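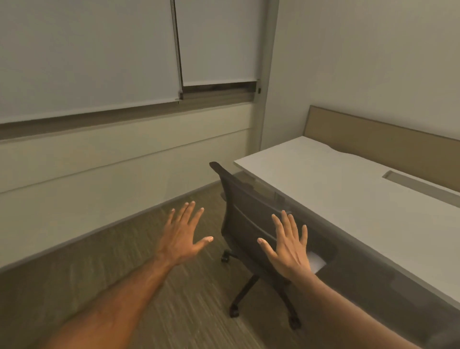

Dania Learning Team
Education Officers, Revley Children's Library

How does a roller blind work?

Many offices, schools and homes have roller blinds at their windows. A roller blind is a sheet of material wound around a tube. The tube is fixed above the window. When it turns one way, the sheet comes down. When it turns the other way, the sheet is wound up again.

Two blinds can hang side by side at one window. Each may be set at its own height, so one can hang lower than its neighbour. The pale blinds at the window behind the dark chair are arranged like this.

Look along the bottom of a blind and you will find a thin bar. Its weight pulls the material straight and helps to stop it flapping in a breeze.

Why do we need blinds?

Sunlight can make a page or a screen hard to read. A blind blocks some of the light, or nearly all of it if the material is thick. Pale material bounces more light away than dark material does. Blinds also stop people outside from looking in.

Staying safe

Some blinds are worked with a cord or a chain. These are never toys — a loop can tighten around a neck. Cords should be kept out of reach of young children. Always ask an adult to move the blind for you.

Words to know

Sill: the ledge at the bottom of a window.
Tube: the long, round part that the blind winds around.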